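From: Huw Wynne
To: Irnach battery list
Date: 2023-06-14
Subject: Re: Asby pouch cells, cycling results

Ifor Jarman wrote:
> Has anyone got the Asby cells past 1,000 cycles yet? Ours from the
> October batch start swelling well before that and I'm wondering if it's
> the separator or the way we're clamping them. Also, which cut-off
> voltage did we all agree on? I can't find it in the minutes.

Hi Ifor,

Yes, we have! Five of our eight are past 1,000 and still behaving, and the other three went soft quite early on (all from the same tray, so I'm not blaming the chemistry just yet). I'd look at your clamps first. We had the plates done up far too tight to begin with, and once Powell lent us the sprung ones the swelling dropped right off.

The cut-off is in the Moria notes, not the minutes - second page, under the table of electrolytes. I missed it too.

I do wonder whether 3,000 is a sensible target for the sodium cells. We've got nearly a year of rig time left and I'd sooner run fewer cells properly than fill every channel and lose half of them to bad tabs again. What do you think? If you send me your raw files I'll plot them alongside ours, only please keep the temperature column in this time!

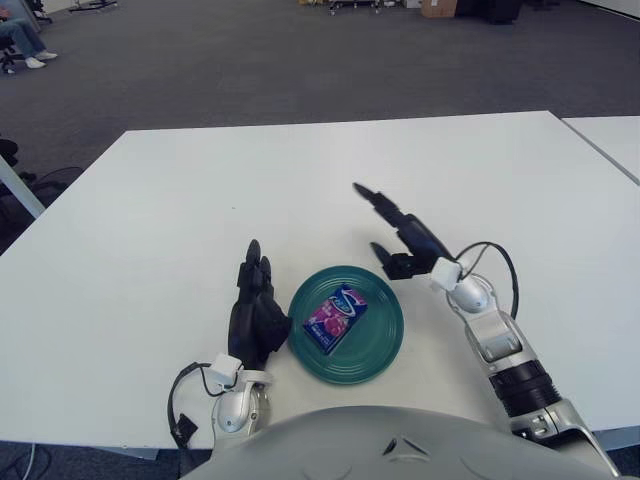
Small box on the green plate, left hand alongside.

Could you also bring the spare tab welder tips when you're next over? We're down to the last pair and they're looking very sorry for themselves.

Cheers,
Huw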